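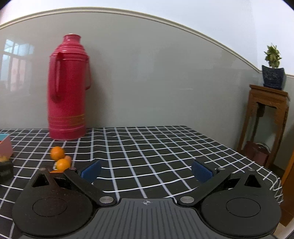
4.2 Table coverings and the claim of "easier tidying"

The claim that a patterned cloth helps people keep a table in order turns up often in household advice and, with less excuse, in the research that draws on it. The reasoning is that printed lines give the eye something to square things up against, so that objects end up in rows, with clear space between them, and the person clearing up can see at once what is out of place. We were not persuaded when we began and are only slightly more persuaded now. Figure 3 is a fair case to start with. The cloth is black with a white grid, about as strong a set of lines as a household is likely to put up with, and the small orange mandarins lie on it in front of the tall red flask and to its left, one of them apart from the others. A pink box with a light blue lid is at the left edge of the table. If the grid were doing the work claimed for it, we would expect the fruit to be the easiest thing to line up, and it is not lined up.

Figure 3. Flask, mandarins and boxed or packaged goods on a grid-print tablecloth.

One table proves very little, and we do not rest the argument on it. The wider set came from 21 homes in Irkanbridge, each of which kept a plain cloth for one stretch of the study and a grid cloth for another. Both were supplied by Clilness, a textile shop in the town, and cut to fit the table. The order was switched for the second group of homes, after a complaint from our own side that people tidy more when a study is new. That complaint was well founded. In both groups the first cloth, whichever it was, went with neater tables, and most of the gain credited to patterned cloths in earlier work could be explained in this way alone. Kasotden, the pilot project from which our protocol was taken, always gave out the grid cloth first.

What remained after this correction was small and uneven. Boxes and books were set square to the table edge a little more often on the grid than on plain cloth. Round things were not. Fruit, flasks, bowls and jars went wherever there was room, and several people, when asked, seemed puzzled that anyone would think of a mandarin as having a direction. We should have seen this sooner. The coding sheet scored every object on a seven-point scale for "alignment," and for a round object that score meant no more than its distance from the nearest printed line. Coders disagreed about it constantly. We have dropped round objects from the alignment results and report them only under spacing (Section 4.3).

There is also the question of contrast. Kadlec, the second protocol we drew on, recommends dark cloths on the grounds that bright objects stand out against them and are more likely to be put away. The first half of this is hard to dispute. Orange fruit on black cloth is easy to see, and so is a red flask. The second half does not follow. In the interviews led by Ľubica Kováčik, people spoke of the fruit and the flask as things that belonged on the table. They had noticed them perfectly well and had no plan to move them. Dark packages were another matter. On a black cloth these were more often missed when the table was cleared, and on two occasions a package was still there the next morning while everything around it had been put away. A cloth that shows up what people mean to keep out, and hides some of what they mean to put away, is a strange tool for tidying.

We would add a caution about the word "clutter" itself. The coding sheet treated any food left out between meals as clutter, a rule carried over from Kasotden without much thought. Applied strictly, it would mark down a table for having fruit on it. Three of the homes with the worst scores under this rule were ones where a flask and something to eat were set out in the afternoon as a matter of habit, for whoever came in. The people living there did not think their tables were untidy, and our coders, when pressed, did not think so either. Rescoring with food and drink left out of the count moved these homes to the middle of the range – and took away nearly half of the remaining difference between the two cloths.

It may be that a grid helps in settings where the objects are mostly square and the person has some reason to care about rows, such as a packing bench or a shop counter. We have no data on this. We collected over 3000 object placements, and a reader may feel that so large a number must show something. It shows mainly that people put things down near where they were standing. The distance from an object to the nearest chair predicted its place on the table better than any feature of the cloth, in both groups and at all times of day, with the weakest effect in December, when more of the tables were set for guests.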